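Every January somebody asks me if the robots can do the dishes yet, and every January I say I'll get back to them. So, a thread.

Short version: sort of. Long version: it depends on whether your kitchen has people in it.

I spend my days at Sosard, where we teach software to do chores. Last fall's chore was folding. We don't talk about folding.

This year it's bowls. Take the bowl, put it in the microwave, take it out, put it in the sink. My nephew could do this at three. He'd want a cookie for it, but he could do it.

Vollurness, our current model, has now had 501 practice runs at the bowl job. All simulated, so no crockery died. The bowl comes back every morning as good as new, and I wish my own would.

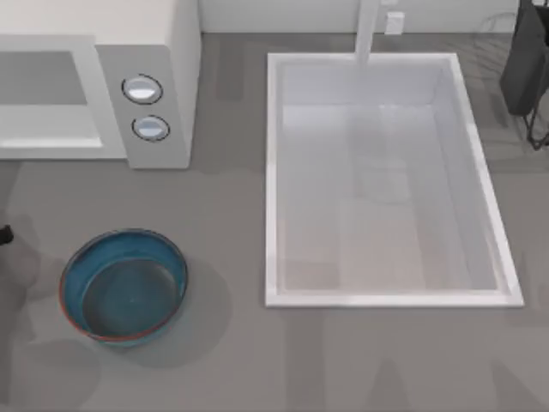

Vesna Ionescu wants to know why anyone would start in a simulated kitchen when real ones are full of real dishes, and whether a machine that has never met dried oatmeal should be allowed to say it knows kitchens.

Fair, Vesna. It has not met oatmeal. It has met one blue bowl, a sink, and a microwave with two knobs. As kitchens go, that's a studio apartment the day before you move in.

The reason is boring: practice is cheap when nothing breaks. I can run 200 tries over lunch. In my actual kitchen I'd be out of bowls by Friday and out of a marriage soon after.

Scores, since you'll ask. Out of the last 200 tries, 107 ended with the bowl in the right place. The rest ended with the bowl in a place. A couple were so confident I nearly marked them correct.

What goes wrong is mostly the rim. Grab too shallow and it slips, grab too deep and you're pushing the bowl across the counter like a hockey puck. People do this without thinking – I know because I've now thought about it for five months and got worse at it.

Shop floors are easier, by the way. Same part, same bin, same spot. A kitchen is a shop floor where the staff hides the tools and leaves a spoon in everything.

So, can it do the dishes? It can do one dish, a little better than half the time, in a house where no one eats. Ask me again next January. I'm off to scrub a pan.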